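Keeping White and Light-Colored Surfaces Clean

White tables and pale countertops show everything. A coffee ring you would never notice on oak stands out from across the room. The tips below are for laminate, painted wood and melamine. Stone and marble need different care and have their own page.

Everyday wiping

Use a soft cloth wrung out in warm water with a drop of dish soap. Too much soap leaves a film, and the film holds dust. Wipe in long strokes from the far edge toward you, then go over the surface again with plain water and dry it with a clean towel. Paper towels are fine for drying but leave lint on matte finishes.

Do not use the green side of a sponge. It makes fine scratches that fill with dirt, and after a year or so the whole table looks gray in the middle where people sit.

Check your work from a low angle with the light behind the table. Streaks that are invisible from above show up right away.

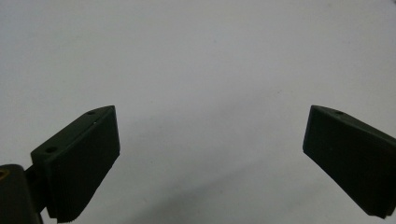 A plain pale surface with a soft shadow at the bottom.

Coffee, tea and juice

Mix baking soda and water to a paste, spread it on the stain and leave it for 10 minutes. Wipe off with a damp cloth. Repeat once if needed. If a tea stain is still there after 2 rounds, it has probably gone into a scratch, and more rubbing will only dull the finish around it.

Turmeric and curry are harder. Sunlight fades them better than any cleaner. Haf Gethin wrote in to say she moves her small kitchen table next to the south window for a day or two and the yellow goes away on its own.

Ink and marker

Rubbing alcohol on a cotton ball. Dab, do not rub, and change the cotton often so you are not spreading the color. Test under the table first if the surface is painted. Alcohol can soften latex paint, and on an older painted table it may take the color right off.

Pencil comes off with a white vinyl eraser. Pink erasers leave a smear.

Scuffs and black marks

Black rubber feet on lamps, mixers and tools leave marks on white tops, mostly when the thing is dragged. Lift it. For marks already there, try the eraser first, then the baking soda paste. Melamine sponges work too but they are a mild abrasive, so keep them off anything glossy.

Stick-on felt pads cost little and last a good while. Replace them when they go hard. A felt pad with grit stuck in it is worse than no pad.
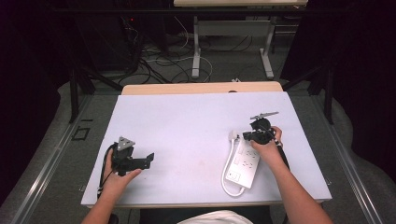 Wooden edges

Many white tables have a bare or lacquered wood edge, and the joint between the two is where trouble starts. Water sits in it and the wood darkens. Dry the joint with the corner of a towel every time you wipe the table. Once the edge feels rough, sand it lightly with 100 grit, finish with a finer paper, and put on a thin coat of clear hardwax oil. Mask the white part with painter's tape before oiling. Let it dry overnight before you use the table.

What not to use

Bleach yellows some laminates over time. Scouring powder scratches. Furniture polish makes a white top slippery and a little tacky, and crumbs stick to it.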